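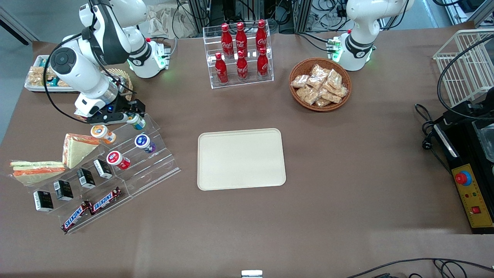
I've had the Ritby stepped rack for our two-arm recording table since October, and I like it way more than I thought I would! We're collecting snack-picking demos (1072 so far, 40 on a good day), and clear acrylic lets the camera see the little yogurt-drink bottles on the upper tiers. Sandwiches lean on it fine too.

Gripes? It scratches if you look at it wrong, and it slides when an arm bumps it, so we lost 12 runs before I bought grippy feet. Shuk-fan still wants the taller Lenz one. I'd buy this again.

Recent reviews
Skotura cable clips
Stikitier labels, pack of 30
Lenz tall rack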